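3.2 Basket stacking

Nesting was the simplest of the eight tabletop chores in the Tahiri set. The baskets are rectangular plastic ones with slotted sides, in blue and orange, and a lamp stays on the table next to them.

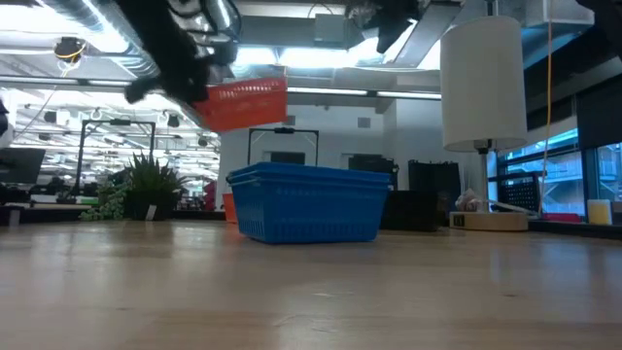
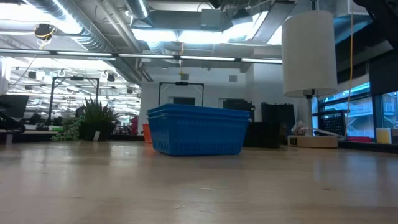 Figure 4. Blue baskets on the table beside the lamp. In the first view an orange basket is held tilted in the air.

Color was not a sorting rule — a stack could mix both. We logged 2,254 placements in June and scored each one by how level the top rim sat.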